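Breakfast for dinner, all August long

Najwa Sleiman is late letting me in because she's got her hands full of tablecloths. "Ignore the hall," she says, so I do, though it's hard to ignore a hall with that many cake stands in it. We go through to the big room at the back of the old Wultero shop, where she sets tables for a living (her words, and she still laughs when she says them).

She started Greden with her cousin Elias Zoubi when the café they both worked in shut down. They had 30 mismatched chairs, a van called Didier and an idea that people would pay to have somebody else lay a nice table for a birthday or a christening. People did. "Mostly friends of my mum at first," says Najwa. "Then friends of friends, then a woman in Nseir Street who wanted a pink breakfast at seven in the evening. That was the one that changed things for us."

I ask what a pink breakfast is and she looks at me as if I've come in with my coat on backwards. "It's eggs! It's eggs and toast and a bit of fruit, on a pink cloth, with the good plates. Grown-ups go mad for it."

Elias comes in at this point with the tea. He does the sums and the lifting, and he is the one who found the stockroom, which cost them 2895 pounds to clear and paint. He can tell you that without looking it up, and he does, twice. "She wanted shelves to the ceiling," he says. "I wanted to be able to reach things."

"I can reach things," says Najwa.

There are 67 tablecloths on those shelves, folded over cardboard so they don't crease, and she knows where each one came from. Some are car boot finds, some are old sheets she's dyed in the bath. She isn't fussy about fabric, but she is very fussy about colour, and she won't put a white plate on a white cloth for anyone. "It looks like a canteen. You want the plate to show up. You want to see it before you see the food, just for a second."

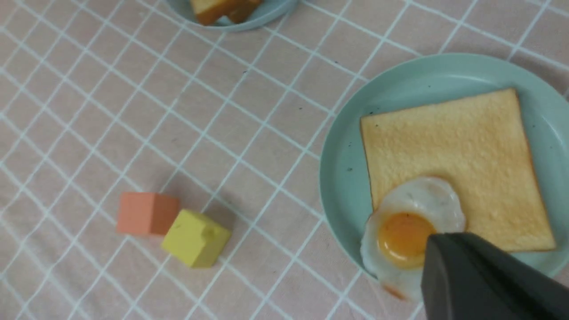 Plates are what she really wants to talk about, it has to be said. She buys them in plain colours with hardly any rim, and her favourites this year are the pale green ones, nearly mint, which she puts on a pink cloth with a thin white check. Pink and green sounds like a sweet shop to me, but with a square of toast on the plate and an egg on top, the yolk is the brightest thing on the table and everything round it stays quiet. "See, the egg does all the work," she says, very pleased. She likes the check to run on the slant too, and Elias would prefer it straight.

"I'd prefer it straight," says Elias, from the sink.

They do disagree a lot, these 2, and they seem to enjoy it. He thinks toast should be cut in triangles. She thinks a whole slice looks more generous, and that you should let the egg hang over the side a bit if it wants to. On napkins they've stopped speaking altogether - he irons them, she picks them, and that's the arrangement.

Before I go I ask if they eat like this at home. Najwa says she had cereal over the sink this morning, out of a mug. Elias says he had the same, only he sat down for his, and then he goes off to move the van.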